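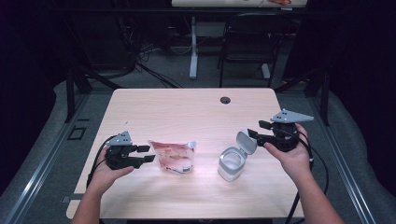

Fenderar
Started the topic: Refill pouches, worth it or a slow-motion prank?

I switched to refill pouches in April and my desk has been sticky ever since. The idea is that you keep the little container forever and top it up from a pouch. Fine in theory. But look at the size of that round opening under the flip lid, then look at the spout on the pouch, tucked up in one corner where your wrist doesn't want to be. I have now bought 7 pouches of assorted stuff from three stores and spilled some of every one. What are you people doing? Funnel? Prayer?

Bastano
Replied:

Funnel. They cost less than the soap you've poured on your desk.

Sellia
Replied:

Disagree on the funnel. A funnel is one more thing to wash, and it burps. Tip the pouch slowly with the spout at the top edge so air can get in while the stuff comes out. Everybody turns it straight upside down and squeezes like they're mad at it.

Fenderar
Replied:

I am mad at it.

Bastano
Replied:

Burping means your funnel is too tight in the neck. Lift it a hair. I've been refilling dish soap this way for 5 years and my counter is spotless, ask my wife. Don't ask her about the stove.

Margarida Esteves
Replied:

Can I ask the dumb question? Why refill a small container at all? Mine sits in the cupboard while I use the pouch directly. It has a spout and a cap and it stands up by itself. You paid for all that engineering.

Sellia
Replied:

Until it's a third full, and then it faints.

Margarida Esteves
Replied:

Then you lean it on the coffee can. I don't see the problem.

Srithong
Replied:

Long-time reader, 2,927 posts, most of them about drawer liners, so weigh this accordingly. The pouch is fine. The trouble is people doing the job on a bare desk. Put the container on a saucer, do the job on the saucer, wash the saucer. My grandmother did it with fish sauce and she never owned a funnel in her life.

Fenderar
Replied:

Saucer is going on the list. Next complaint while I have you all here. Food packages. The crinkly ones, sealed at both ends by someone with a grudge. I pull, nothing happens, I pull harder, and dinner is on the floor in front of the dog. Scissors feel like giving up.

Thitima Klinhom
Replied:

Scissors are what adults use. If you insist on pulling, don't grab it by the two far ends. You're only stretching it lengthwise and wrinkling the thing up. Pinch the front and back near the seam and peel them away from each other.

Bastano
Replied:

Or find the notch. There's usually a notch.

Thitima Klinhom
Replied:

There's a notch on the ones that open easily anyway. The hard ones have a printed arrow and no notch, and the arrow is lying.

Margarida Esteves
Replied:

Teeth.

Srithong
Replied:

Please don't use teeth. I cracked a filling on a packet of noodles and had to explain it to a dentist who clearly had follow-up questions.

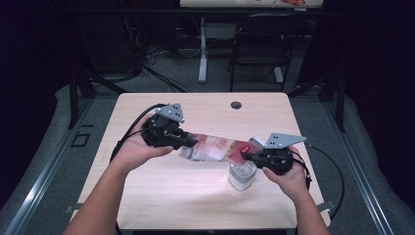 Fenderar
Replied:

OK, scissors. They now live in the drawer with the saucer. Bastano, what width of funnel?

Bastano
Replied:

Narrower than the opening, with room for air around it. Take the container to the store with you if you can't judge it by eye.

Sellia
Replied:

Or tip it slowly, for free.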